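Household Robots: Where the Work Stands
Published 11/22/23

Rhonda Beaulieu has spent much of her career on factory automation, and she is careful about promises. As head of the domestic systems program at Rinska, she is often asked when a machine will be able to run a kitchen. Her answer has changed little since February.

"It can do parts of a chore," she said. "A chore in a real home has many parts, and the hard ones are rarely those people expect."

Her group began with shop-floor tasks for Garer, a supplier of packaged parts, before turning to household work. On the line, Ms. Beaulieu explained, every tray arrives at the same height and the lighting does not change. The program logged 2,109 attempts at kitchen tasks in its first year, and most of the failures came from small differences between one attempt and the next.

Teun Peeters, who leads testing, considers the refrigerator a fair measure of progress. "The door swings toward you and takes up the space you need for your arms," he said. "Then there is glass, which cameras read poorly, and metal, which reflects the room lights. A person deals with all of that without thinking."

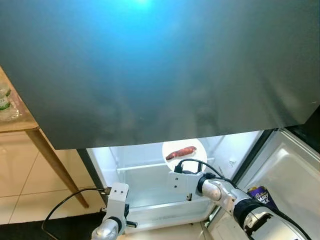 Mr. Peeters would like a machine to put away 10 grocery items in a kitchen it has not encountered before, without help. The present system manages five on a good day. Soft packages remain difficult, and round produce tends to roll when the grip is slightly off center.

Both were asked whether families should plan on buying such a machine soon. Ms. Beaulieu advised patience. The program employs 54 people, she noted, and a large share of their time goes to safety review. "A dropped plate in our kitchen is a line in a report," she said. "In a home with small children it is a different matter."

Mr. Peeters expects laundry folding and table clearing to reach customers before food storage does. The next round of tests will cover dishes and drinking glasses, with results to be shared with Garer first.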